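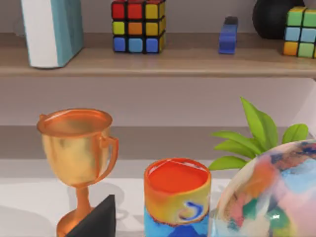 When a restaurant or café opens in our town, I receive a paper menu, and after some months I have a drawer full of them. Last June I decided to sort them all, and I want to share what I learned, because many readers of this page also collect menus and flyers from places they wish to try. A shelf is better than a drawer. On a light wood shelf, like the one with the Rubik's cube, a tall box stands well at the left end and can hold the menus upright, so you can read their top edges without taking everything out.

Before you start

Put all papers on a big table and throw away double copies. I had 156 menus and kept 68. If a place is closed, the menu goes to recycling, except when you love the drawing on it (I kept the old one from Lallero for this reason).

Sorting

1. Sort by how you eat, for example "delivery", "sit down" and "only coffee". Sorting by country of the food did not work for me. Where do you put a place with soup and pizza?

2. Write the month on the back corner with a soft pencil. Prices change quickly, and a menu from two summers ago will only make you angry at the counter.

3. Flatten the folded ones under heavy books for one night.

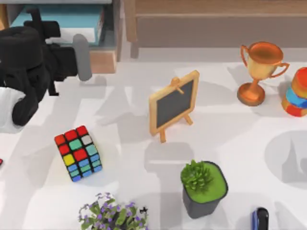 4. Greasy menus need baking soda. Put a little on the spot, wait 30 minutes and brush it off with a dry brush. It does not work on shiny paper. There I use a damp cloth and one drop of dish soap.

5. Cut dividers from cereal boxes. They should be a bit taller than the menus.

Coupons

Keep coupons separately, in an envelope on the fridge door. Most of mine were valid for 90 days, and I missed the one from the Mujić bakery by a single week. My neighbor Fatos Janevski writes the last day in red on the front, and now I do it also.

Next time I will write about cleaning old recipe cards, which Bülent Oral asked me about.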